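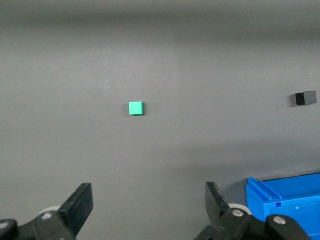 Two sets of fingers, one green cube

15 October 2025

I have spent the evenings of the past few weeks comparing fingers for the gripper on my small arm. The job I test with is picking up a green cube and dropping it in the blue bin. A black block stays on the table too, so that the arm has something to ignore, and later on something to pick up when I want a second shape.

The arm is a secondhand Arness. I bought it in January from a shop in Takville that was clearing out its demo bench. It came with the parallel linkage gripper and one set of fingertips, the flat black ones. The other set I tried is a pair of soft curved tips I cast myself in silicone, using a mold I printed at home. They bolt to the same linkage, so nothing else on the arm has to change when I swap them.

I run everything from a controller program I call Drastitik. It started as a joke name for a script that moved the arm too fast, and by now I have too many folders with that name in them to change it.

What I wanted to know

The flat tips hold the cube well when they meet it square. My trouble was with the cube turned a little. The tips would touch two corners first, and then either the cube would swing around and line up with them, or it would pop out toward the front of the table. I wanted to know whether softer tips would fix that or just hide it until I tried something heavier.

I also wanted to settle where the camera should go. I had been using one on a stand behind the table, and I had bought a small one for the wrist.

The wrist camera

I'll start with the camera because it made more difference than the fingers did.

With the camera on the stand, the arm got in the way of its own work. As soon as the gripper came down over the cube, the forearm covered it, and I was guessing for the last bit of the move. The wrist camera looks out past the fingers, so both tips stay in the picture along with whatever is in front of them. With the fingers wide open and the cube still well out ahead, there is plenty of bare table between the two tips, and it is easy to judge how far left or right the wrist needs to go before it moves in.

There are some things I don't like about it. The fingers are very close to the lens, so they come out a little soft while the cube is sharp. If you want to see exactly what the edge of a fingertip is doing, this is the wrong camera. The view also takes in only a piece of the table. The bin often shows as just one corner, down behind the right finger, and the black linkage covers part of that. I stopped trying to find the bin by camera at all. It goes in the same place every time, against a strip of tape, and the arm drops at a fixed position.

The grey tabletop was a lucky choice. I used to work on a white board, and the exposure would jump whenever the wrist tilted. The matte grey still shows soft shadows from the arm and a pale sheen where the lamp hits it, but the green stands out well against both. The black block is harder. Its front face is close in brightness to its own shadow, and my color threshold kept adding the shadow to the block, which put the center of the block too low. I ended up finding the lighter top face and working from that.

The flat tips

I did 156 picks with the stock tips over several evenings, turning the cube by hand between tries. Lined up square, they did not miss often enough to bother me. Turned, they missed a lot more, nearly always in the way I described, with the cube shooting out forward.

Slowing the close helped. I had the gripper closing at the speed the last owner had saved, and when I cut that down the cube had time to turn and settle between the pads. After that I got 13 misses in the whole last set of turned picks, and most of those came from one evening when I had bumped the camera mount and not noticed.

The flat tips are also good at letting go. Open the fingers and the cube drops straight down. This sounds like nothing until you have used tips that don't do it.

The silicone tips

My first pair was too soft. They folded over on the black block and let it roll out from the bottom. The second pair used a firmer mix, and those are the ones I tested.

They forgive a bad angle. The cube can be well off square and the silicone gives enough to close on it anyway. I did fewer picks with this set because I got tired of the release. The cube sticks to one side. The fingers open, the cube rides along with the left tip for a moment, then it falls wherever that tip happens to be. Some landed on the rim of the bin and bounced back to the table. I dusted the tips with talc, which worked for 17 picks and then had to be done again.

They also picked up every bit of dust on the table. I wiped them down before each set and they were furry by the end of it.

Force settings

The controller takes a close force as a plain number with no unit that I can find in the manual. The saved value was 860, which I think is close to the top of its range. With the flat tips that was far more than the cube needed, and I could hear the linkage complain. I brought it down in steps until the cube slipped during the lift, then went back up two steps and left it there.

The silicone tips wanted a lower number to hold the cube and a higher one to hold the block, and I never found one setting that was right for both. With the flat tips one setting does for everything I have on the table.

While I was at it I checked the screws on both linkages. One on the right side was loose, enough that the finger could wiggle if I pushed it sideways. I don't know how long it had been like that. I have put threadlocker on all of them now, and if I were starting over I would do that before testing anything.

Where I am now

The flat tips are back on, with the slow close and the lower force. The wrist camera stays. The stand camera is still plugged in, but I only use it to record runs so I can look back at a miss.

The thing I want to try next is a thin sheet of rubber glued to the flat tips, something with a bit of grip that doesn't stick. I have an old floor mat out of the Saab that looks like the right thickness once the ribs are cut off. I also want the arm to turn the wrist to match the cube before it closes. The camera sees the top face well enough to work out the angle, and with that done the difference between the two sets of tips may mostly go away. The math for it is half written. It works for the cube, and it gives the wrong answer for the block when the block is close to the right side of the picture, so I need to look at my lens correction first.

I'll post the mold files for the silicone tips when I have cleaned them up. The firmer mix is the one to use.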